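Kilesine library opens its tool and toy lending room

January 2020

Kilesine finally has a place to borrow a cake pan, a hedge trimmer and a box of wooden trains on the same trip! The new lending room at the public library opened its doors on Monday morning, and by lunch the front desk had run through its first stack of sign-up forms.

The room takes over the old periodicals wing on Honorato Street, and it starts life with 515 items on the shelves. Most of them came from a call for donations that went out last fall. The library asked for 500 and got there with a little to spare, thanks to a late rush of board games and one very heavy bread machine.

Borrowing is free with a library card. Items go out for 2 weeks and can be renewed once if there is no waiting list. Power tools are for adults only, and you'll be asked to look over a one-page safety sheet before you take one home (it's short, and the drawings are great).
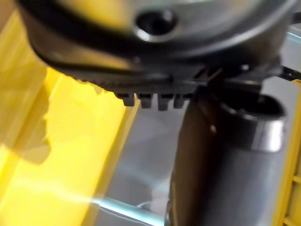 Metal casing, close up.

Tools are the big draw so far. The sanders and the pressure washer were gone within the first hour, and there is already a line for the tile cutter. Staff have hung the hand tools on pegboard by the windows, so you can wander in and browse the way you would in the mystery section. There are clamps in every size, a good set of chisels, a post-hole digger and more levels than any town could need.

The kitchen shelves deserve a visit too. Canning kettles, a pasta roller, a tortilla press, fondue sets in the colors you remember from your aunt's house. If you bake once a year and have never wanted to store a tube pan for the other months, this is your shelf. Everything has to come back clean, and there's a small late fee of 30 cents a day. 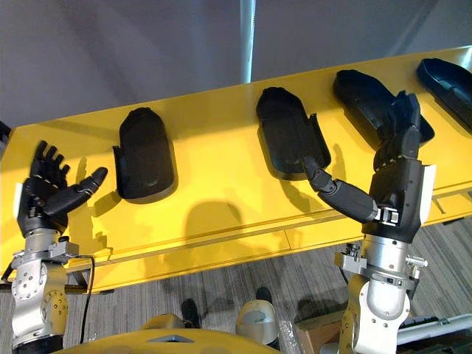
Toys and costumes

The back half of the room belongs to kids, and it's a joy. Puzzles are bagged with the number of pieces written on the front, and there are building sets, puppets, a parachute for backyard parties and a rack of dress-up clothes that was being raided before the ribbon was even cut. Families can take three toys at a time. Soft toys aren't part of the collection for now, and neither are bikes, though the library says it hopes to find storage for a few small ones.

The Sternelent Hardware store on the square has offered to sharpen blades for the collection all year, and Zimach Dairy sent over ice cream for opening day, in January, and every cup of it got eaten.

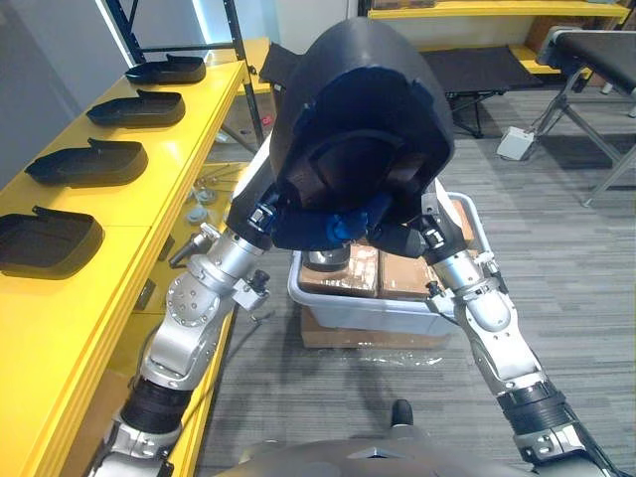
Donations are still welcome, and the wish list is posted by the door. At the top are a carpet cleaner, a sewing machine with its manual, folding tables and camping gear of any kind. Large, awkward things are fine as long as they work, but please call ahead if yours won't fit through a car door. Smaller things can be dropped at the returns desk any time the building is open. Please don't leave anything on the steps overnight, as the sprinklers on that side have a mind of their own.

A repair night is planned for March, when neighbors can bring in a wobbly chair or a lamp that won't light and work on it with people who know how. Bring the broken thing, bring the screws if you still have them, and plan on staying a while. The date will go up on the library's notice board and in the next newsletter.

The lending room keeps the same hours as the main library. Last checkout is half an hour before closing, and tools go back to the side counter.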